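Canby Hand Timer, Model 2
Reviewed Jul 27, 1999

The Canby is a hand-held stopwatch sold to trainers, clockers and owners who want to time their own horses in the morning. I bought mine in May and have used it at the training track on most working days since. It replaced an older Irix, which I still carry in the truck and which served as the comparison for most of what follows.

Construction

The case is molded plastic with a rubber band set into the sides. It is thicker than the Irix and fills the palm, which helps when the hand is cold. The start/stop button is on top, under the thumb. The split button sits to the right of it and is smaller, with a lower profile. I can tell them apart through a light glove. Through a heavy glove I can't, and twice I stopped the watch at the quarter pole when I meant to take a split.

The lanyard loop is part of the molding, so it can't pull out. The lanyard supplied is too short to go over a hat. I replaced it with a bootlace.

Display

Two lines. The upper line shows the running time and the lower line holds the last split. Resolution is to the hundredth, which must be converted if you report in fifths. Canby offers a fifths mode, reached by holding the mode button while the watch is stopped and cleared. The setting survives a battery change, and the Irix never managed that.

In flat morning light the digits are clear. With a low sun behind the clocker they wash out, and the watch has to be tilted. There is no backlight. For the first sets of the day, before sunup, I read it with a penlight.

Timing

I ran the Canby and the Irix together, one in each hand, starting both from the same visual cue. Differences were within what I would expect from two thumbs. To take the thumbs out of it I taped the two watches to a board with a hinged bar over the start buttons and left them running overnight. By morning they agreed to the tenth. I have no laboratory reference, so all this shows is that the two crystals drift very little from one another.

A more useful question for a clocker is how the button behaves. Travel is short and there is a firm click at the point of contact. On the Irix the contact comes slightly before the click, and after years with it I had learned to press early. It took two weeks to lose that habit. Anyone moving from another brand should expect the first works to come out a little off.

Memory

The manual gives the memory as 2,000 splits. Mine reported full at 1,828. Each session header appears to use space as well, and the manual doesn't mention this. It is still more than I need between downloads, but the number on the box is wrong as most buyers would understand it.

Recall is in order, oldest first, with no way to jump to the newest session. Holding the button scrolls faster. A direct key to the last work would be the single best change Canby could make. 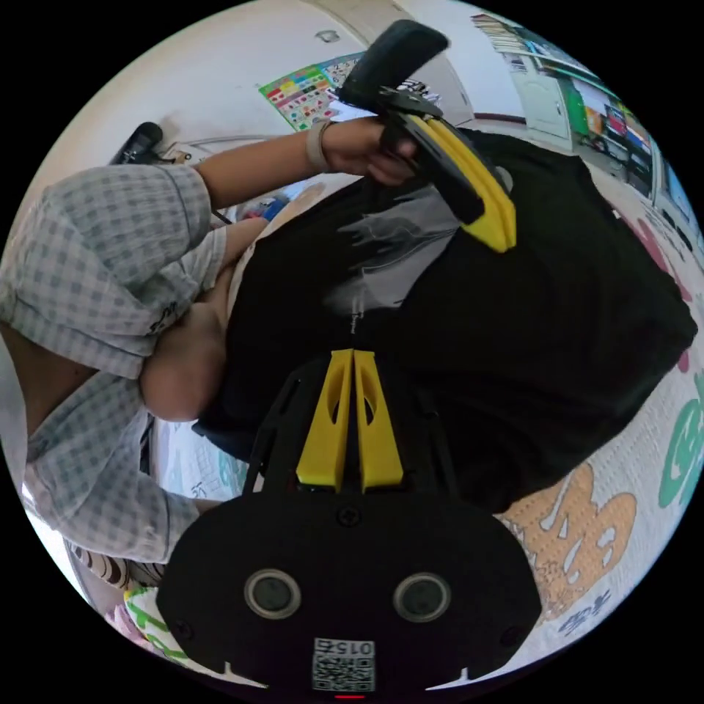

The download cable is a separate purchase and plugs into a serial port. The software came on two floppy disks and produces a plain text file, one line per split, with date and session number. It has no field for the name of the horse, so those still come from the notebook. I import the file into a spreadsheet and type the names beside it.

Sqalli makes a watch with a small keypad for entering names at the rail. I tried one for a morning. The keys are too small to use while a set is coming off the turn, and I went back to paper.

Battery

One lithium cell, behind a cover held by a coin-slot screw. The manual rates the cell at 3,000 hours. I haven't run one down yet. The low-battery mark is in the corner of the display and is easy to miss.

Weather

It has been rained on often and dropped in the sand once, with no effect apart from some grit under the split button. The cover gasket is thin. I would check it at each battery change — the Irix failed at exactly that point — and put a little silicone grease on it.

Summary

Good buttons, accurate enough for works, fifths mode that stays set. Poor recall, no light, overstated memory. The Hida Pro has a better display and costs nearly twice as much. For one person timing a small string, I would buy the Canby again and add the cable at the same time.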